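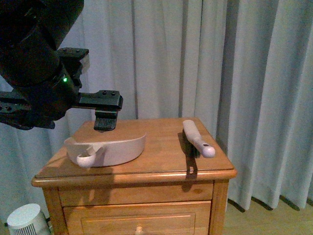
Grasp approach for thin handles on the nightstand task – student project

torque_limit_ok
Posts: 56

Our senior project group is building the tabletop set for the Mirstead student challenge. Toy kitchen items, one nightstand, parallel gripper. The rules allow any object order but the furniture has to stay the same for the whole run.

Current status: 246 teleoperated demos recorded, policy trained on all of them. The pan is fine if the fingers come down over the rim. The spatula is the problem. It lies flat and the approach height ends up too high, so the fingers close over the handle and come up with nothing. Lowering the target by 3 mm gives contact with the wood and the controller trips on force.

Has anyone gotten flat utensils to work without changing the fingers?

kollano_b
Posts: 19

What is your compliance setting in Z? If the arm is running stiff position control down to the tabletop you will trip on every small height error. Soften Z for the last part of the descent and let the fingertip touch. The wood will survive it.

Also check the calibration between camera and gripper. An offset of a few millimeters doesn't matter on a pan and matters a lot on a handle.

gradient_dissent

Disagree on softening Z. We did that in May with the Sisura controller and the fingertip dragged on contact, which pushed the handle sideways before the fingers closed. Success rate went down. Grasp the head end or the bulb at the end of the handle instead. Both give you more to hold than the middle.

torque_limit_ok

Calibration was redone on 2026-03-25, after the last batch of demos. I had not considered that the older demos are now inconsistent with it. Will check.

On the bulb: possible, but then the spatula hangs off axis and the place step has to correct for it.

Small rounded items have been less trouble. With those we come straight down with the gripper level and close left to right. Same nightstand, same curtain behind it.

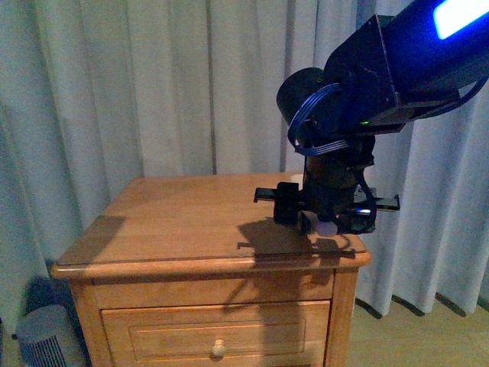

Xia: coming straight down works for round parts since the yaw doesn't matter. For a handle, yaw error is probably your second largest term after height. Log the commanded yaw against the handle angle for your failed grasps before you touch the compliance or the fingers. If the error grows with the angle, you have a data coverage problem and no controller setting will fix it.

gradient_dissent

Agree with that. How many of the demos have the spatula diagonal to the front edge?

torque_limit_ok

Not many. The operators tended to lay it parallel to the edge when resetting. I would guess roughly 19 diagonal ones.

kollano_b

Then record more diagonal ones. I still think the Z stiffness is wrong, but you can't test it properly with that data set.

torque_limit_ok

Plan is yaw log first, then new demos at mixed angles, then one run each with soft and stiff Z on the same checkpoint. I will post the numbers in this thread.

gradient_dissent

Keep the lamp position fixed while you do it. Moving shadows on a glossy top cost us a week.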